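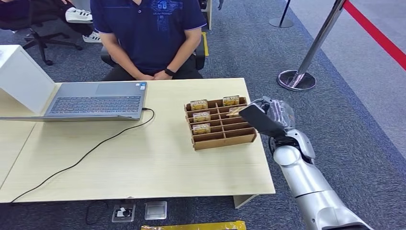

In Praise of Teaching Slowly

There is a kind of patience I had forgotten I owned until I spent a spring teaching a robot to put small boxes into slots. I had come to the work from writing software, where you explain a thing once, very precisely, and the machine does exactly what you said (which is usually the trouble). Showing is different. You take the arm through the motion yourself, either with your hands on it or from a set of controls, and then you do it again, and again after that, and somewhere around the third cup of coffee you start to notice how you put a box in a slot.

I had never noticed before! I come in at a tilt, it seems, let one edge find the divider, and straighten up as I go down. I would have sworn I just dropped it in.

At Plaklow, where I work, we recorded 300 of these demonstrations in April, and there was a fair amount of grumbling that this was far too few. People like to quote bigger numbers. A friend at Gromden told me they wouldn't look at a task with fewer than 2,000, and I understand the appeal, because a big pile of recordings feels like money in the bank. But I sat down one afternoon and watched 100 of ours in a row, and I came away thinking that we ought to be fussier about who is showing and how, and worry about the pile later.

A tired person teaches a tired way of doing things. I could tell, without looking at the log, which recordings I had made before lunch and which I had made when I wanted to go home. The late ones are full of little shoves. I threw out 53 of my own, which stung, and I would do it again.

I'd also like us to keep a few of the fumbles, the honest ones, where the box catches on a partition and the person backs off and tries once more. Some of my colleagues want every recording spotless. I think a learner who has only ever seen things go smoothly is in for a rough morning sooner or later, and I say that as someone who learned to drive from a very good driver.

So give the people doing the showing a decent chair, shorter turns, and a say in what gets kept. It's skilled work, and I wish we paid for it that way.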